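3.2 Seat and leg components

The light seating stock at Bistgate consists of plain white plastic stools with a flat square seat and four slender legs. Wear was recorded on the seat face, where scuffs collect toward the middle.
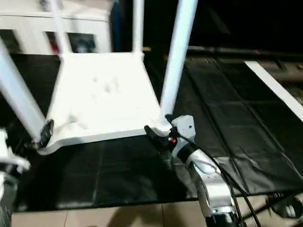

Photo: E. Balaskas / Dudbridge

Of the 210 seats inspected in June, 70 carried marks of this type. None was rejected on that ground, as surface marking has no bearing on load.

The underside was graded separately. Ribs stiffen the panel without added thickness - the channels between them trap dust and were brushed out before grading.
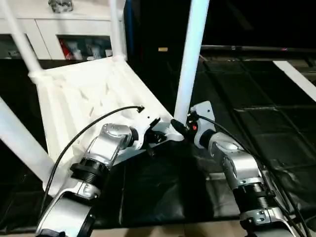
Figure 2. Ribbed underside of the seat, legs upward.

Loose tubing was sorted by length and laid side by side, with rounded ends facing the same way. Moschos used the same layout in the Skidico inventory, which covered 2,186 parts. Lengths were read at the table and entered by hand.

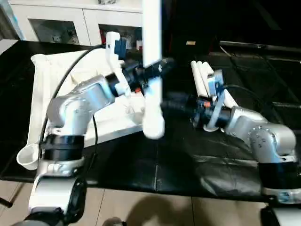
Tubes differing by more than 2 mm from the nominal length were set apart and measured again.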